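Looking After a Bare Wood Tabletop

Posted Sep 20, 2017

A pale wood top shows every ring and smear, but it doesn't take much work to keep it decent. These notes are for light-colored tops and shelves in a kitchen or workshop. If yours has a thick gloss coat, a damp cloth is all you need and you can skip most of this page.

Daily wiping

Brush off crumbs and sawdust first. Dragging grit under a cloth is how most of the fine scratches get there. Wring the cloth out hard, wipe along the grain, and go over it again with a dry towel. Don't leave a wet sponge sitting on it overnight.

Find the grain before you sand

Sand with the grain. Check which way it runs, since it doesn't always line up with the edge of the board. On a top like the one below, the fine lines run at a slant and there is a patch of nested arches. Follow the long lines and take the same stroke straight through the arches. Don't curve your hand to match them.

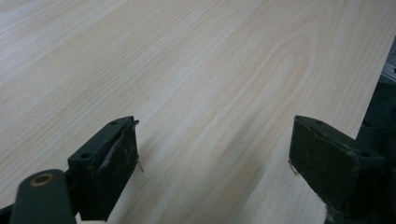 Light sanding

Check what you have first. If the grain at the end of the board doesn't match the face, or you can see layers, it may be a veneer. Use very light pressure on those, by hand only, and stop as soon as the mark fades. A power sander can go through a veneer in seconds.

For solid wood, 200 grit on a cork block is enough for cup rings and raised grain. Do 3 passes, wipe off the dust, and look at it with a lamp held low to one side. Scratches you can't see from above will show up that way.

Oiling

We use Gelby clear oil in the kitchen and Rolludano wax on the workshop shelves. Try either one on the underside first. Both turned our lightest board a little yellow. Put on a thin coat, wait as long as the can says, and buff off what's left. Oily rags go flat outdoors to dry, never balled up in the trash.

We do ours in October, before the heat comes on.

Edges

Edges take the most knocks. Run a folded piece of sandpaper lightly along the corner so it isn't sharp, and give it a second coat of oil.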